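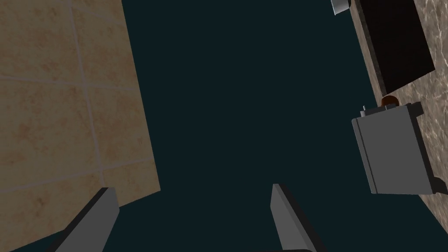
Eleri Jenkins wrote under the November post that a hollow tile is a failed tile, that tapping only tells you how many you have to replace, and that I should stop mapping the hallway and rent a demolition hammer. Two other readers agreed with her. I have now finished the survey and the repair, and I agree with the first third of it.

The floor is in the hall and back entry of the house in Miltholm. It is ceramic on a concrete slab, laid by the previous owner. There are 137 full tiles. Cut pieces along the walls I left out of the count, as most are too narrow to give a clear sound.

Method: I used a steel ball on a stiff wire, the kind sold for checking render, and tapped each tile at the four corners, the four edge midpoints and the center. Each point was marked solid, dull or hollow on a paper plan. I did it twice, a week apart, the second time without looking at the first plan. Agreement between the two passes was good for solid and hollow. For dull it was poor enough that I dropped the category and retested those points with the furnace off and the refrigerator unplugged.

Result: 29 tiles with at least one hollow point. What matters more is how the points were distributed. Scattered hollow corners usually mean thin coverage. The installer spotted the adhesive on, or let it skin over, and the corners never bonded. That can sit unchanged for decades if nobody drops a casserole dish on it. A few of mine are like this, near the coat closet, and I left every one of them alone.

The rest were in a single band across the hall, two rows wide, running wall to wall a short way in from the kitchen door. In that band the hollow points were mostly along shared edges and were loudest in the middle of the run. A band like that has little to do with how each tile was stuck down. The tiles were being squeezed sideways and had started to lift off the bed.

So I took off the baseboard. The tile had been run tight to the wall at both ends and the gap, where there was one, was packed with grout. At the kitchen doorway it was the same thing, with grout packed hard against the metal threshold. There was no soft joint anywhere on the floor.

Tile and concrete do not move together. A new slab shrinks for a long time as it dries, and fired tile, if anything, grows very slightly as it takes up moisture from the air. Add the seasonal change, plus afternoon sun through a glass door, and the tile layer ends up wanting to be longer than the space it was given. The amount is tiny per tile. It adds up along a hall. If the perimeter is free, the layer pushes into the gap and you never hear about it. If the perimeter is locked, the stress goes into the adhesive, and the layer lets go along whatever line is weakest. In bad cases it goes with a bang and you get a tent of tiles standing up in the middle of the room.

Emlyn Pritchard asked whether this could have been the slab cracking instead. I checked. Under the lifted tiles the concrete had one hairline, which ran at an angle to the band and passed under several tiles that were still fully bonded. I put a straightedge across it and found no step.

The order of work was as follows.

First, relieve the perimeter. I cut the packed grout out along both walls and at the threshold with an oscillating tool and a carbide blade. This was most of the labor. Do it before lifting anything. When the last section at the threshold came free, the grout lines next to the band had opened hairline cracks by the following morning, which I take as the layer relaxing. I can't prove that.

Second, wait. I gave it three weeks and tapped again. Two tiles at the edge of the band that had been solid now sounded hollow, and none went the other way. I'd have expected a few to settle back and sound solid, but once the bond is broken there is grit in the gap.

Third, lift the band. The tiles came up with a wide putty knife and very little force. The adhesive stayed on the slab with its trowel ridges crisp and uncrushed. That is a separate fault: those tiles were never pushed in properly. Tight perimeter plus poor contact is what did it. Either alone might have held.

Fourth, grind the old ridges flat, vacuum, damp sponge, and reset the tiles. I reused the originals, having no spares, after chipping the grout from their edges. Two broke. I took replacements from inside the coat closet and patched the closet floor with something that doesn't match. The adhesive was Flilano flexible, gray, combed in one direction, with a thin coat on the back of each tile. I pulled up one in every row right after setting it to check coverage, and had to adjust my trowel angle after the first.

Fifth, soft joints. The perimeter got foam rod and silicone, hidden by the baseboard. The threshold got the same in a color close to the grout. I also left one joint across the hall soft, in line with the door frame, where it looks deliberate if you notice it at all.

Materials came to $83, not counting the blades, which I already had and have now used up. The quote I got last fall for taking up and replacing the whole floor was $3000. I don't think the quote was dishonest. It was for a different job, and it would have fixed the closet corners too. It also made no mention of the perimeter, and when I asked, I was told the baseboard would cover it.

Some loose ends. The silicone at the threshold picks up dirt faster than grout does. The new grout in the band is a shade lighter and I expect it to stay that way. I'm going to retap the band and its neighbors every six months and put the plans up here. If the hollow area grows, Eleri gets the hammer and I'll hold the bucket.

Lleucu Ifans wanted to know if any of this applies over a wood subfloor. The perimeter gap does. The rest is different enough that I'd want to see a floor like that opened up before saying anything, and mine are all slab.

Posted by Elis Yorath on 24 March 2026
Filed under: House, Floors, Slow repairs
11 comments | 4 shares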